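Section 2. Planning and Budgeting for a Two-Arm Bagging Station

Read this section before you place an order with Tutik. It covers the Penner bench station with two arms. Single-arm stations are covered in Section 3.

2.1 Choose the task first

1. Write down the items the station will handle and how many you expect per week.
2. Set aside samples of each one. Include worn and creased ones as well as new stock.
3. Mark any item that bends, wrinkles or reflects light. These take longer to set up and should be budgeted separately.

Zip-top bags fall into this last group. Both grippers have to work close together at the seal, and the film bunches when it is held. Glare from the creases can also hide the edges of the sheet inside. Allow for two grippers and a diffuse light in your quote, even if the rest of your work needs only one arm.

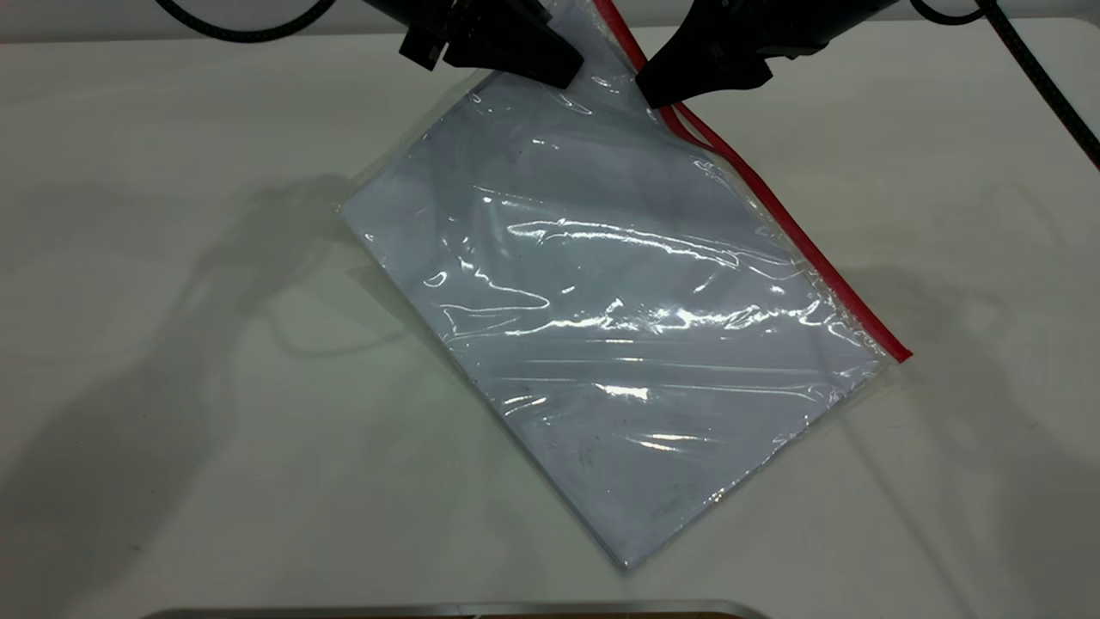
2.2 Measure the bench

1. Use a matte, light-colored top. Gloss tops add reflections.
2. Leave clear space on both sides of the work area for the arms and their cables.
3. Check that cables can hang without touching the part.
4. Decide where trays will go before you drill any mounting holes.

CAUTION: Do not mount the arms on a folding or wheeled table. The base must be bolted down.

2.3 Set the budget

Enter these amounts in the planning sheet, in dollars:

Spare gripper pads, one year: 288
Overhead camera mount and light: 515
Bench top and fixings: 1,000
Set-up and operator training: roughly 4,000

The arms and controller are quoted separately by Tutik. Freight is not included – ask for it in writing.

NOTE: Pads used on plastic film should be listed as a consumable. Put them in the running budget, not the purchase budget.

2.4 Request a trial

1. Send your samples to the Piltgate workshop, marked for Kyung-tae Won.
2. State which steps you need done by the arms and which will stay manual. Opening, filling and closing a bag count as three steps.
3. Ask for the failed attempts as well as the good ones.
4. Compare the trial report with your weekly volume from 2.1.

Trial slots for August fill early. If you also plan to run Hemo labeling software, say so when you book, as it needs its own license for each station.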